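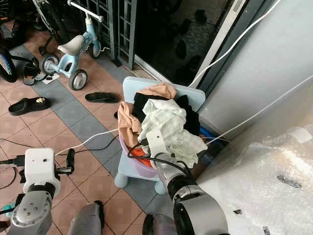 Session 4: Limiting work in progress (and why your finance team will hate it for a month)

Okay, so last time we got as far as drawing the board. Most of you drew three columns, a couple of you drew eleven, and both are fine for now. Today is about the little number you write at the top of each column, and I'm going to spend the whole session on it because it's the part people skip.

Quick recap of the term. A WIP limit is the most items allowed in a column at one time. If "In review" has a limit of 2 and there are already two cards in it, you don't push a third one in. You go and help get one of the two out. That's the whole rule! Everything else in these notes is people arguing with the rule.

My favorite case is Rissanen, the parts supplier I worked with before I started teaching. Torben Petersen ran accounts payable there, and he had 73 open vendor queries spread over a team of six. Everybody was busy, everybody was polite, and a query took 40 days to close. When we asked people what they were working on, they'd say "all of it" – and they meant it. Every query had been touched, and hardly any had been answered.

We set the limit at two per person. Torben hated it. His worry (a fair one, please write it down, it comes up in the assignment) was that a vendor whose query sat in the waiting column would feel ignored. My answer was that they were being ignored already, only now we could see it on the wall. He gave me until October. By then the queue was still long but the typical query closed in under two weeks, and the vendors had mostly stopped phoning to ask.

Now, the math. You've seen Little's Law in the reading: average time in the system equals average work in the system divided by average completion rate. Try it with a hiring pipeline. Flandier has 130 candidates in process and closes out ten a week, so the average candidate waits 13 weeks for a yes or a no. Cut the number in process by half, keep the closing rate the same, and you've cut the wait by half too. Remember these are averages over a fairly stable period. If your HR team gets all its applicants in one big spring wave, be careful with it.

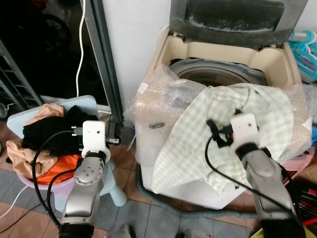

How do you pick the first number? I start with whatever the team has in progress today and take off a little, maybe a fifth. Nives Longo, who taught this course before me, went straight to one item per person and let people yell. Both work, but hers needs a very patient manager.

Things that will go wrong: someone invents a "Parked" column with no limit and everything moves there. Someone splits a card in four. The boss has an urgent item every single day – so give urgent items their own lane, with a limit of one.

For next time, read the Prallholm case (skip the appendix) and bring a board from your own department with a number on every column. Post it by Sunday, please, so I can look before class. We'll do Cernerance and blocked items after that.

Questions about these notes: see the course contact page | © Course author, all rights reserved | Back to top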